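Course notes, unit 5: Evaluating a commercial gripper kit

Reading for this unit: the Clerkix garment handling kit, supplier's manual, sections 1 to 7. Bring your copy to the lab.

The Clerkix kit is sold as an add-on for a small collaborative arm. It comes with a two-finger gripper, padded finger covers, a pair of narrow inner jaw plates, a wrist camera bracket and a licence for the grasp planning software. The supplier's catalogue lists it under part 1207. Tymoshchuk, the distributor, offers it on a 40-day trial, and the trial terms are what you will be assessing in the written report.

Retail is a harder setting than the catalogue suggests. Hangers are thin, they swing, and coated wire gives the software very little to measure. Garments crowd the rail and hide the part you want to grip. Keep this in mind when you read the supplier's cycle times, which were taken with one hanger on an otherwise clear rail.

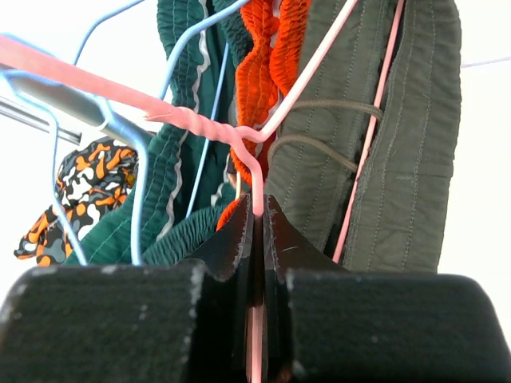

Reltville, August

The jaw plates have closed on the shank of a pink coated wire hanger, just under the twist in the neck. Two light-blue hangers are hooked over the rail close by, and the clothing is packed in tightly on both sides of the grasp. Note the condition of the plates as well. Their edges are worn and frayed, and the padded fingers have pale scuffs. Wear parts are excluded from the trial, so include replacement plates in your costing.

Gripping at the shank has one advantage: it keeps the fingers below the hook. The drawback is rotation. A round wire held between two flat plates can turn, and a heavy quilted garment will turn it more readily than a light top. The manual covers this in one paragraph and recommends a slower lift.

For the report, cover the following.

Grip point. Compare shank, shoulder and hook, and say which you would specify as the default.

Neighbouring items. Describe how you would test for snagging on a full rail.

Running cost. Include plates, finger covers and the software licence after the trial ends.

Support. Tymoshchuk services the kit from its Ukthorpe depot only. State what that means for a store in another centre.

Reports are to be submitted through the course page as a single file.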